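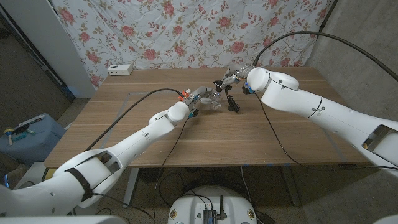
Dobos Landscape Print Portfolio Box

Archival storage and presentation case for large photographic prints

We started making the Dobos because Urs Strebel, who has been photographing high moorland and glacial valleys for most of his adult life, came into the Lerklow workshop one wet afternoon with a stack of prints wrapped in a bath towel. They were lovely prints, matte cotton paper, big quiet skies, and two of them had a soft crease across one corner from the car ride. He asked if we could build him a box. We had been making boxes for bookbinders up to then and said yes a little too quickly, and the first one was so heavy that he had to set it down twice between the door and his car.

The Dobos you can order today is a good deal lighter than that one, and it has been through plenty of changes since, but the idea is still the same. It is a clamshell case that opens completely flat, so that a person can sit down at a table and turn through a body of work slowly, one print at a time, without anything sliding or catching. Landscape photographs seem to ask for that kind of looking. A wall is wonderful when you have one, but most of us keep far more pictures than we have walls, and a series made over many seasons deserves to be kept together and in order.

What it's made of

The shell is acid-free board, laminated in our own shop and covered in woven book cloth. The lining is a smooth, unbuffered paper in a warm off-white. We tried a bright white lining for a while and people did like it in the shop, but prints with a lot of mist or snow in them looked dingy lying next to it, and we went back. The hinge is cloth on both faces with a linen strip between, which is how the bookbinders taught us to do it and we have never found a better way.

There are no magnets in the Dobos and no snaps. The lid closes by its own fit, with a little cushion of air as it comes down, and a cotton tie at the front keeps it shut when you carry it. Please don't hurry the lid. If it's made right (and we check every one) it will settle on its own in a moment or two, and pushing it only makes the air rush out and lift the top sheet.

Inside there is a lifting ribbon along the left side. Lay it under the stack when you put your prints in and you can raise the whole pile with one hand, which saves your fingertips from going anywhere near the edges of the paper.

Sizes and capacity

The Dobos comes in three formats.

Small holds prints up to 11 x 14 inches.
Medium holds prints up to 13 x 19 inches.
Large holds prints up to 17 x 22 inches.

Each format is available in two depths. The shallow depth suits a single finished portfolio with interleaving. The deep one is meant for an archive, or for matted work, and it does get heavy when it's full, particularly in Large. We'd gently suggest two shallow boxes in place of one deep Large if you expect to carry it up stairs or take it to reviews.

If your paper is an unusual size, or if you print panoramas, write to us before you order. We cut panorama trays on the same bench and can usually fit a custom job in among the regular ones. Custom boxes can't be returned, so please measure your paper itself and don't go by what it says on the package. Papers sold under the same size name can differ by more than you'd think, and deckled edges add a bit more.

Cloth colors

Peat (a dark brown, nearly black in low light)
Lichen (gray-green)
Chalk
Sarar Blue

Sarar Blue is named for the Sarar plateau, where Urs made the long series of dawn pictures that went into the very first finished box. It's a dusty, grayish blue and looks quite different on different screens. We'll happily mail you a swatch card if you're unsure. Chalk is beautiful and does show fingerprints, so keep it for a shelf if you have children or a dog or a studio with a wood stove.

Interleaving

Every Dobos ships with a packet of 200 sheets of interleaving tissue cut to the size of your box. That is more than most people need for one portfolio, and the leftover sheets keep well in their sleeve. Use one sheet between each pair of prints and one on top. Pigment prints on matte paper scuff more easily than people expect, especially in the deep shadow areas, and the tissue takes care of that.

Let new prints sit out for at least a full day before you box them. Inks go on giving off a little moisture and solvent after they feel dry to the touch, and inside a closed case that has nowhere to go. We keep ours on a rack under a clean sheet of blotting paper overnight and then one more day if the weather is damp.

The title window

You can order a recessed window on the front cover, sized for a small print or a paper label. Some customers leave it blank for years until they know what the series is called, and that seems perfectly sensible to us. We can also stamp a title in blind or in dark gray foil. Send the wording exactly as you want it, capitals and accents and all, and we'll send you a proof by email before anything touches the cloth.

The Drirnevness edition

For the Drirnevness project, a slow survey in pictures of old field walls, sheepfolds and abandoned footpaths, we made a special run of 127 numbered boxes in Lichen cloth with a printed map on the inside of the lid. The prints were chosen and sequenced by Urs, and it took him the better part of a winter to do it. He had a rule that every picture must have some trace of people in it, even if it was only a line of stones going up a hillside, and he kept taking out ones the rest of us loved. A few boxes from that run are still here. They're sold with the portfolio of prints inside and can't be bought empty. Ask us which numbers are left.

The next edition is planned for September and will be in Peat. We'll put it on this page once the prints are proofed.

Looking after your box

Dust the cloth with a soft dry brush. Please don't use a damp rag on it, as water can leave a tide mark in the weave that won't come out. Store the box flat, on a shelf that gets no direct sun, and away from outside walls if your house runs cold. Attics and basements are hard on paper, however nice the box is. Standing the case on end for a trip is fine, though prints will slump if they spend weeks that way.

If a hinge ever starts to fray, send the box back to us empty and we'll rebuild it. We charge for postage and nothing else. A tie can be replaced at home with the spare you'll find tucked under the tissue packet.

Ordering and delivery

Boxes are made to order, a few at a time. Small and Medium generally leave the workshop within three weeks. Large takes longer, and custom work longer still, and we'll give you a date when you order. Each one travels in a double-walled carton that is worth keeping if you mean to ship prints later on.

Swatch cards are free. So is advice, and we really do like being asked, so if you're midway through a project and wondering how to keep it all in order, send a note to the workshop with your print size and how many pictures you have.

Page last updated Jul 10, 2022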